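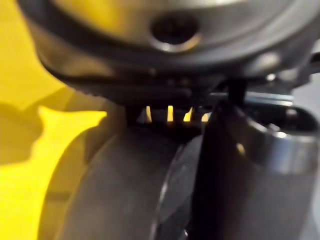

Visas & Work Permits > Travel while on H-1B

Can I go home for a wedding with an expired visa stamp?

Begoña Cantero
So my H-1B stamp expired but my I-797 is good till next year. Sister gets married in June, in Spain. Employer is Thygesen, they say "should be fine" which doesn't help much. Earliest consulate slot I can see is 82 days out – way after the wedding. If I fly anyway, am I stuck there till I get an appointment? Flight is $738 and non refundable so need to decide fast. Also does my husband (H-4) need his own slot? Thanks in advance

3 comments · 5 shares

Zullgate
Yes you'd be stuck. The approval notice lets you stay and work, it doesn't get you back on the plane. Need a valid stamp in the passport for that. Husband needs his own stamp too if his is expired, usually you can put him on the same appointment, check when you book.

Couple things to do now:
– keep checking the calender, early morning, cancelations do show up
– ask the consulate how they handle expedite requests. Weddings often don't count but read their page, each one words it differently
– get it in writing from HR whether you can work from Spain if it drags on. Ours said yes on the phone, then payroll said no

Also carry recent pay stubs and a fresh employer letter. I wouldn't buy the ticket until you have a date.

Diltach
went home last year, no problems, just go. family is family

Homell
@Diltach was your stamp still valid tho? Big difference.

Begoña – look at the interview waiver rules before anything else, they change a lot and old threads on here are out of date. And talk to the company's lawyer, not just HR. Mine answered in one day. Can't help on the H-4 part, I'm single

Last updated: 25/05/2026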